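Edero: exchange student blog posts, README

Posted in July by Tadeusz Gajewski
4 comments

Hello and welcome! If you've found your way to this folder, you're probably either helping with the Edero blog archive or hoping to use it for a class project, and either way I'm glad you're here. Edero is the blog our exchange students have kept while they're away studying, and this is the whole lot of it gathered up in one spot: 2957 posts, from the first wobbly paragraphs about lost luggage right through to the long farewell essays (some of those are very long, so make yourself a cuppa first).

What you get is one plain text file per post, plus a spreadsheet called posts_index. The index has the title, the host town, the home faculty, the month of posting and the language. Most posts are in English, but students were always encouraged to write in whatever they felt at home in, and there are 12 languages in the collection all up. Kha Lại sorted out the language column by hand, which took most of a winter, and I can't thank her enough. 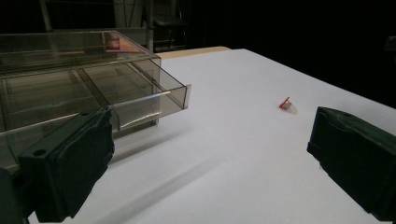

A word about the older posts. They came across from Lalley, the system we used before this one, and Lalley had its own ideas about accents and apostrophes. Rostislav Tóth wrote a little script that fixed nearly all of it, his own surname included, but you'll still bump into the odd question mark in the middle of a word. Please leave those as they are in the raw folder and make your corrections in the cleaned one.

Students' surnames have been taken out, along with street addresses and the names of host families. Former students can ask for a post to be removed at any time, and when that happens the file goes and its row in the index goes with it, so do grab a fresh copy before you start anything big.

You're welcome to use the posts for teaching and for research within the university. For anything beyond that, have a yarn with Eugeniusz Kołodziej in the mobility office first. He's very approachable, and he knows which programmes had their own agreements (the Domański scholars, for one, are a separate case).

Still to do: tags for the travel posts, and the missing photo captions.

Shared 12 times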